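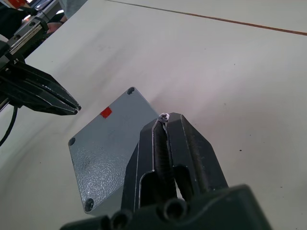
Callum Gosling writes that his controller's left stick started drifting again two weeks after he cleaned it, and asks whether the module has to be replaced. Usually it does not. In most cases the first cleaning left residue under the stick, or the dead zone was never reset afterward. Work through the steps below before ordering parts.

Stick drift: cleaning and recalibration

Update the firmware first. On a Cropper pad, hold the menu button while plugging in the cable and let the update finish. Older firmware sets the stick center at power-on, so a thumb resting on the stick gives a false reading for the whole session.

Turn the pad off and unplug it. Pull the stick to one side, put one drop of 90 percent or stronger isopropyl alcohol at the base, and rotate the stick through full circles for a minute. Repeat on the opposite side. Leave the pad for 2 hours before powering it up.

If drift remains, open the shell. Battery out first. Screws go on a magnetic mat in the order they were removed. The two at the grips are longer than the rest and will mark the faceplate if swapped. Use a driver that fills the screw head completely. A loose fit rounds the recess on the first stubborn screw.

With the board exposed, blow out the stick housing with short bursts of air, can upright. Do not use contact grease. Reassemble, and tighten each screw only until it stops.

Setting the dead zone

Open the input test in the game launcher or the system settings. Let go of both sticks and note the resting value. Set the dead zone slightly above it. In Tometham the setting is under Controls, Advanced, and is saved per character, so it has to be changed on each one. Bovedon has a single global slider.

A resting value that jumps around with the stick untouched points to a worn sensor. Cleaning will not fix that, and the module should be replaced.

Trigger squeak

Dry PTFE lubricant on the hinge pin, applied with a toothpick. Oil creeps onto the rubber pads and softens them.

Storage

Keep pads out of direct sun and charge them to half if they will sit unused for more than 31 days.

Stuart Hartley
Updated 13/12/2023

Recent tips
Cleaning a mechanical keyboard without pulling every key
Lallolix headset: replacing the ear pads
Quieter case fans in 3 steps
Moving saved games to a second drive
Cable routing behind a wall-mounted screen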